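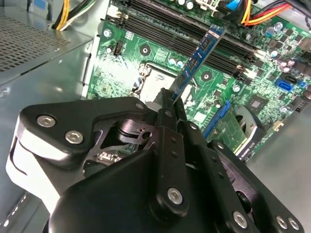
Fig. 1. Memory module held over the DIMM slots of a desktop motherboard.

12 shares 3 comments

Desktop Hardware, Unit 5: Installing and Replacing Memory
Instructor: Lovely Dela Peña
Salazar Technical Center, Room 604
Revised 16/04/2018

Read this before the lab. The quiz in February covered the power supply and drives, and none of that is repeated.

1. Terms

A memory module is a small circuit board with memory chips on its face and a row of contacts along one long edge. The contacts are gold-colored on the module in Fig. 1. Students call the whole thing "a stick" or "the RAM." Either is fine in conversation. On the work order, write "memory module" and the size.

DIMM stands for dual in-line memory module. The slots on a desktop board are DIMM slots. Laptops normally use a shorter module called a SO-DIMM. It will not fit a desktop slot.

On most desktop boards the slots sit next to the CPU socket, in a row, parallel to each other. If you can find the socket, you can find the memory. In Fig. 1 the slots are the long black ones, with pale latch clips. The socket is to the left of them, with its silver retention bracket.

Some boards have latches at both ends of each slot. Others have a moving latch at one end and a fixed guide at the other. Check both ends before you press on anything.

2. Before you open the case

Shut down the computer. Switch off the power supply and unplug the cord from the wall. Press the front power button once and hold it for a few seconds.

Put on the wrist strap and clip it to bare metal on the case. Painted metal is not a good contact point. The straps are in the top drawer of the Varkden bench, and they go back there.

Lay the case on its side. Working with the tower upright makes it hard to press straight down, and the board flexes more.

3. Removing a module

Open the latch or latches at the ends of the slot. The module will usually rise a little. Lift it straight out by its edges. Do not rock it from side to side.

Set it in an antistatic tray. Foam from the shipping box is not the same thing unless it is marked as antistatic.

4. Installing a module

Look in the board manual for the slot order. With two modules on a four-slot board, the correct pair is often not the two slots nearest the socket. The manual for the Vota practice boards has the table on page 36.

Find the notch in the contact edge. It is off center, and it has to line up with the raised key in the slot. If they do not line up, turn the module end for end.

Lower the module into the guides with the contact edge down. Press on both ends of the top edge until the latches close. It takes more force than most people expect the first time. If it will not seat, take it out and check the notch again before pressing harder.

Keep loose screws off the board. The mounting holes and standoffs hold the board away from the case, and a screw that rolls underneath can short it.

5. Checking the work

Reconnect power and start the machine. Go into the setup screen and read the installed memory. Write the number down as shown. The lab machines with one 4 GB module may read 4000-something MB, depending on how the firmware reports it.

If there is no display, or the machine beeps, power off and unplug it. Reseat the module first. Then try one module alone in the slot the manual lists first. Most no-start problems in this lab come from a module that is not all the way down at one end.

6. Lab report

Turn in the Bretside form with the board model, the slots used, the module size and the amount reported in setup. Include any beep pattern you heard. Passing is 80. You may redo the lab once, on a different board.

Unit 6 is processor removal and thermal paste. Bring the same manual.

3 comments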